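Bathroom Storage Study — Call for Participants
Posted Tue 23 June

Altow is looking for adults to take part in a home study on how people put away, hang and retrieve small textile items in the bathroom. The results will be used to revise the door, drawer and knob layout of the Rewi vanity range. No experience is needed.

Each participant completes one session of up to 84 minutes. The session consists of 13 short tasks carried out at a full-size vanity cabinet with a toilet next to it, as in many small bathrooms. Typical tasks are draping a cloth over a cabinet door, opening and closing a drawer, and moving socks and hand towels from one place to another. Most of the work is at floor level. Participants sit or kneel on a tiled floor and reach forward and up to the door edge.
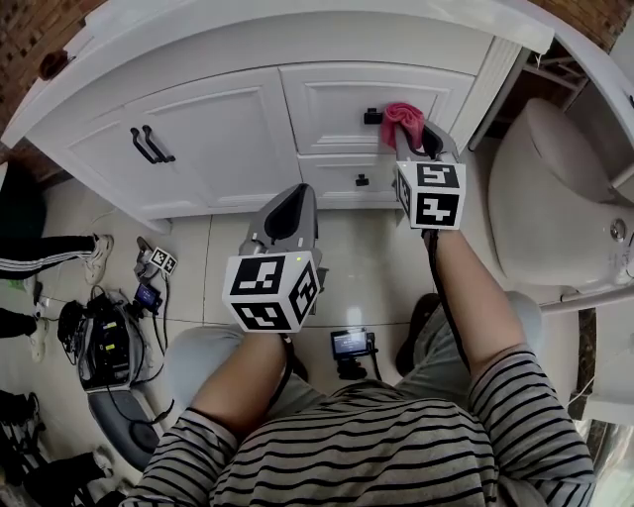 Requirements:
Age 18 or over
Able to sit on a hard floor and get up again without help
Full use of both hands
Comfortable being recorded while working
No allergy to wool or cotton

Left-handed participants are especially needed. Wear clothing that allows easy bending at the knee. Rings and bracelets must be taken off before the session starts.

The textile set includes face cloths, knitted socks and hand towels. Socks are handled both flat and folded. Coarse knits catch on door edges and hardware more often than smooth fabric, and a full block of tasks is set aside for them. 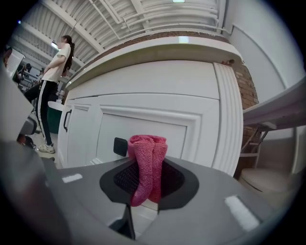
Cabinet doors may be left open between tasks unless the instruction card says otherwise. Dropped items are picked up and the task continues — there is no penalty and no time limit on single tasks.

Payment is $51 per completed session, sent within 13 days. Travel is not covered. A second round is planned for November, and participants from the first round may apply again.

To apply, write to Manaia Trevaskis at the Altow study desk. Give your age, your dominant hand and two possible session times. Questions about payment go to Bujar Yordanov.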